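Pravamgate House -- shared kitchen and ground floor
Safety checklist, with inspector's comments
Inspected by: Tadeusz Domański
Accompanied by: Yoon-hee Bang (residents' side)
Date: July 19, 2023

Marks used: OK / NOT OK / NOT SHOWN (I was told it exists but didn't see it)

1. Front door and hallway

1.1 Door closes on its own from fully open -- OK
1.2 Door closes on its own from nearly shut -- NOT OK
Comment: The closer runs out of push for the last bit and the latch doesn't catch. The February sheet says "adjusted". I'd like to know by whom and with what, as the screw is painted over.
1.3 Hallway clear -- OK
Comment: Clear today. Residents had a week's notice of my visit, so I give this one little weight.
1.4 Emergency light comes on when tested -- OK

2. Alarms

2.1 Hall smoke alarm sounds on test button -- OK
2.2 Kitchen heat alarm sounds on test button -- OK
2.3 Alarms linked -- NOT OK
Comment: Pressed the kitchen one and the hall stayed silent. Pressed it again with Ms Bang standing in the hall, same result. The Plostero leaflet in the folder says the units pair themselves. These haven't.
2.4 Log of weekly tests -- NOT SHOWN
Comment: There is a log. It's said to be in the office, and the office was locked.

3. Kitchen, electrical

3.1 Sockets firmly fixed, no scorch marks -- OK
3.2 No extension lead plugged into another -- OK
3.3 Appliance leads free of cuts and tape -- OK
3.4 Appliances carry a test label in date -- NOT OK
Comment: The microwave label has faded to nothing. The toaster has a label numbered 228, but the list in the folder stops at 100. Either the list is old or the label came from another building. I can't pass it on a guess.
3.5 Leads kept off walkways and away from the sink -- OK
Comment: Worktops are used for everything at once in this house, which is fair enough in a kitchen, but leads need watching when people are clearing plates.
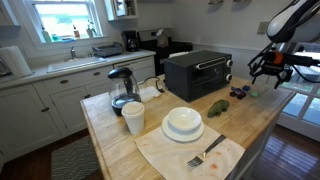
Item 3.5. Kettle and its lead on the island, with dishes in front.

3.6 Fridge seal sound, door shuts -- OK
3.7 Extractor fan runs -- OK
Comment: It runs. Whether it shifts any air is another matter. A sheet of kitchen roll held to the grille fell straight off. The filter wants washing before anyone pays for a new motor.

4. Kitchen, fire and gas

4.1 Fire blanket on wall and reachable -- NOT OK
Comment: Reachable if you lean across the hob, so no use at all if the hob is what's burning. Move it to the wall by the door.
4.2 Extinguisher in date -- OK
4.3 Hob flames steady on all burners -- OK
4.4 Gas certificate -- NOT SHOWN
Comment: A certificate numbered 1762 is mentioned in the agent's letter. A number in a letter isn't a certificate. Please send a copy of the page itself.
4.5 Gas shut-off labelled -- OK

5. Water and floor

5.1 Hot tap has a scald notice -- OK
5.2 Floor covering flat, no lifting edges -- NOT OK
Comment: Lifting by the back door. Tape has been tried and the tape is now lifting as well.
5.3 Cleaning products stored away from food -- OK
Comment: One spray bottle labelled "Ollosus, all surfaces" with no maker's warning on it. I'd keep it off the surfaces people eat from until the data sheet turns up.

6. Way out at the rear

6.1 Back door opens without a key -- OK
6.2 Path lit -- NOT OK
Comment: Sensor light didn't respond to me, to Ms Bang, or to both of us waving. I'm told it works at night. Someone should stand out there at night and check.

Action wanted before the next visit: 1.2, 2.3, 3.4, 4.1, 5.2, 6.2. Papers wanted: 2.4, 4.4. The Noh contractors may do the door closer and the alarms in one trip, but I'll retest both myself -- "adjusted" on a sheet won't close them again.

Signed: T. Domański
Copy to: Y. Bang, managing agent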